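The glass table, again

I bought the round glass table when I moved into this apartment, and for the first few months I cleaned it with whatever was under the sink. Usually that was the blue spray from Zaltden and a paper towel. It looked fine at night and terrible in the morning, when the light came in low and showed every swirl.

Xiomara Oyelaran, who lives across the hall and used to clean offices on Gekgate, told me to stop using paper towels and get a decent cloth. So I have been doing it her way since the start of July, and a couple of people asked me to write it down.

First, clear the top. I used to lift one thing, wipe under it, put it back and move on to the next. That leaves a ring everywhere something stood. Now the small stuff goes on the floor by the couch. The big tray can stay if I'm only going after a spill on one side, but for a full clean it goes to the kitchen and gets washed too.
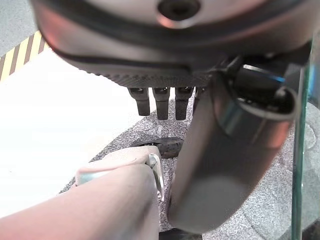 The cloth

Mine is tan and came in a pack from Parkesetti for 23 dollars, which I thought was a lot for rags. They have held up. I wash them with no fabric softener, because the softener leaves a film and the film ends up on the glass. They dry on the rack overnight.

I don't fold the cloth into a neat square the way some people do. I bunch it up in one hand and go. When the side I'm using starts to drag, I turn it over. For the edge of the table I pinch the cloth over the rim and walk around the table once, which takes care of the top and the underside of the edge together.

For the liquid I have gone back to warm water with a very small amount of dish soap, then a second pass with plain water, then a dry cloth. The second pass matters more than the soap. I skipped it one time and had to start over.

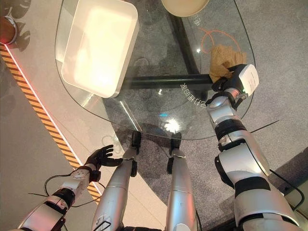 Cloth on the right side, tray still on the left.

The underside is the part I put off. With a glass top you see straight through to the black base and the gray carpet, so any dust on the bar shows. I do the base every other time. I lie on the carpet for it and use an old sock — not one of the good cloths — and run it along the bar and down the legs. Then I vacuum, since whatever was on the base is now on the carpet.

The tray gets soap and water in the sink. It's white, and coffee marks its corners if I leave them overnight. Baking soda takes most of that out.

The whole job takes me 32 minutes with the vacuuming. Without the base it's a lot less. I still want to try the felt pads that Castellanos sells at the hardware counter, the clear kind, to put under the tray. If they leave marks on the glass I'll say so in another post.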